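Trindora cube stacking comparison

The Trindora cube stacking comparison was a small bench trial of robot grippers and arm controllers, written up by Ermelinda Aguiar and Lourenço Rocha in a report dated 04/04/2018. It set the Grondareck gripper controller against an older one called Lysenko, using a pair of arms at a shared table. The report favours Grondareck. How far its figures support that has been disputed.

Background

Cube stacking is a common test for grippers. The parts are cheap, and anyone can see whether a tower is standing. It says little about soft, slippery or oddly shaped goods, a limit the authors mention once, in a footnote. Trindora had earlier used a peg test, dropped after complaints that the pegs wore down.

Set-up

Two white arms faced each other across a round wooden table, each with a black gripper. Both arms ran under the same controller during a session, and the controllers were swapped between sessions. The arm not holding a cube was kept open and close by, so that either side could take the next move.
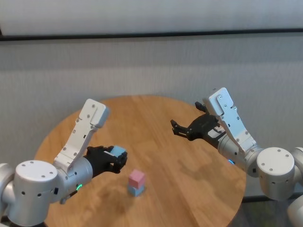 The left arm holding a light blue cube, with a pink and blue stack on the table.

Each attempt began with loose cubes and was meant to end with a tower of 3. The report counts 2268 attempts, of which 2029 are listed as successful. It does not split the total evenly between the controllers, and the share given to each appears only in a chart without numbers on its axis.

Scoring

A tower passed if it stood when the arms had drawn back. Neatness was not scored, so a crooked stack counted the same as a straight one. Rocha defended the rule on the grounds that a warehouse would not care. Critics replied that a lower cube set slightly out of line makes the next placement harder, and that a pass mark which ignores this hides the very fault a gripper test ought to find.

Attempts stopped by the operator were left out altogether. The report gives no figure for them.

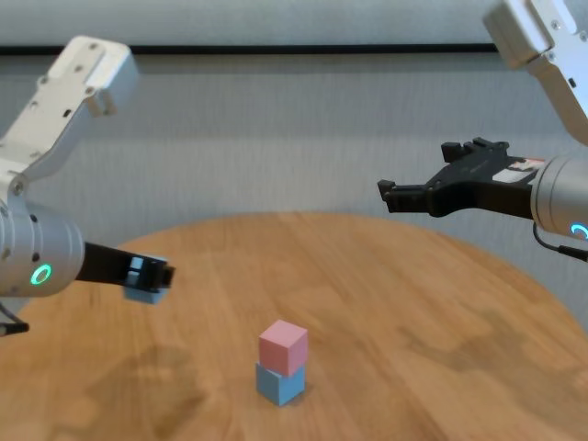
Reception

The trial drew little notice outside the Dristora users' group, where a repeat was tried with 2 of the original settings. The group reported no clear gap between the controllers, though its arms were of another make and the result settles little. Aguiar later agreed that the stopped attempts should have been counted. The chart has not been reissued.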